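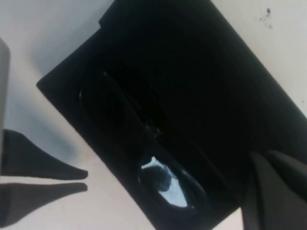
From: Jeferson Cordeiro
To: Grurix robotics club list
Date: 20 April 2025
Subject: Re: [grurix] dark objects, dark containers, and the July meet

Hi everybody,

Sorry it took me a few days to get to this. We had family over, and then I sat down to answer Arlindo and found I had more to say than I thought (no surprise to anyone who has been to a Tuesday build night with me!).

Arlindo Pacheco wrote:

> Jeferson, the new students want to know if they can do the pick and place
> project with any objects they like, or if they have to stay with the foam
> blocks from the Toledo kit. Two of them are pretty set on sunglasses. I said
> black sunglasses in a black tray sounded like asking for trouble, but I
> didn't want to say no without checking with you first. Also, do we still
> want 60 runs per team before July? It seems like a lot for beginners.
>
> Arlindo

First question first. Yes, let them use the sunglasses! I would much sooner have a student fight with something they picked themselves than sail through the foam blocks and get bored. But you're right that black on black is hard. In the wrist view the tray is so dark that you can't make out where the temples are at all, and the best clue to the glasses is the bright reflection on one of the lenses. So please have them look through their own wrist pictures before they write a line of code. If they end up chasing that reflection, they need to know that it will move as soon as somebody shifts a lamp.

The white table helps a great deal with the tray itself, since the edges show up nicely against it. I'd have them find the tray first and then search only inside it. The team we called Musico did it that way last year and saved themselves weeks.

The square box is a different kind of problem. It has walls, so the fingers have to go down inside it, and then you care very much about how straight the gripper is pointing.

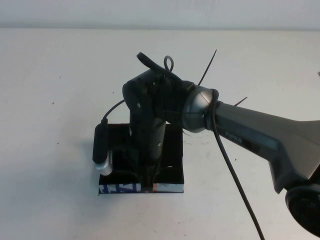
Photo: Arlindo Pacheco / Grurix

Please remind everyone about the cable, too. It hangs from the wrist in a long arc across the table, and I'd like the teams to think about where it goes when the arm turns, before they try anything fast. Start at 20 percent speed and stay there for the first 12 runs. I know they'll groan. Let them groan.

On the number of runs: 60 is what the Zunside meet asks for on the entry form, so I'm afraid we're stuck with it if we want to go in July. It adds up faster than you'd expect, though. Between all the teams we logged 341 last season, and that was with the arm out of action for most of the spring. Failed runs count as long as they're written down, so tell the new folks to keep the bad ones and put a short note beside each. I learned more from our bad ones than from anything else we did.

If somebody could wipe down the table at the start of each session I'd be grateful. There are little dark specks and smudges on it, and I don't want a beginner spending an evening wondering if the software is picking those up.

Arlindo, thank you for looking after the new students so well. Could you send me the team names by the end of the week so I can fill in the form?

Warmly,
Jeferson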